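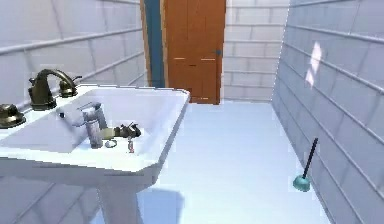
About Bellini Norum

Bellini Norum is a technical school for plumbing and sanitary installation in Kistthorpe. It teaches the fitting, testing and repair of water supply, drainage and fixture connections in residential buildings. It does not teach gas work or fire suppression.

Background

The school was set up by Italo Mazza and Benedetta Monti, who had both worked in maintenance for older apartment buildings. Much of that work consisted of correcting earlier repairs: traps with no accessible cleanout, shutoff valves buried behind tile, mixed metals joined without a dielectric fitting. The first course was a short one on drain and vent layout, taught in a rented bay on Jakow Street. The school still occupies that building and has since taken over the unit next to it.

The name comes from the two firms that supplied the first benches and pipe stock. Neither holds a share in the school.

What we teach

The main program lasts 12 months and starts each May. It is divided into supply, drainage and fixtures, in that order. Students size pipe by hand before they are allowed to use the sizing software. Soldered, pressed and threaded joints are taught separately, and each is pressure tested and then cut open for inspection. A joint that holds pressure but shows poor penetration is recorded as a fail.

The fixtures block covers sinks, tubs, showers and toilets. Pedestal sinks get more hours than their share of the market would suggest. The supply lines and trap have to be set out to fit the pedestal, and an error in the rough-in height is hard to hide afterward. Students also rebuild two-handle faucets, both compression and ceramic cartridge types, and learn to identify a worn seat before replacing the stem.

Shorter courses are offered in the evening:

Backflow prevention and testing
Water heater replacement (electric only)
Venting for remodels
Reading drawings for installers

The evening courses carry no trade credit. They are intended for people already working who need one subject brought up to date.

Class size and workshop

A class is limited to 19 students, which matches the number of bench positions in the wet workshop. Each bench has its own isolating valve, gauge and floor drain. The drainage stack runs through both floors in clear pipe, so that siphonage and back pressure can be observed at the trap. The dry workshop next door is used for layout, cutting and threading.

Students supply their own boots, eye protection and tape measure. All other tools are issued from the tool room and signed back in at the end of the session.

Staff

Italo Mazza - drainage and venting, head of school
Benedetta Monti - supply systems and pipe sizing
Gianni Ruggiero - fixtures and faucet repair
Irén Szekeres - drawings, code and written assessment
Cinzia Ruggiero - admissions and employer placements

Instructors keep a reduced caseload of outside work during the year. The school considers this necessary, as fittings and approved methods change faster than printed course material.

Assessment

Each block ends with a practical test and a written paper. The practical is marked by 2 instructors working separately, and their sheets are compared only after both are complete. A student who fails one block may repeat it with the next class at no additional tuition - materials are charged at cost.

Admissions

Applicants need basic arithmetic, including fractions, and must be able to lift and carry pipe stock safely. No previous trade experience is required. There is a short interview and a measuring exercise in the dry workshop. Applications go to Cinzia Ruggiero at the school office, which also keeps the current fee sheet.

Page last revised 2025-01-14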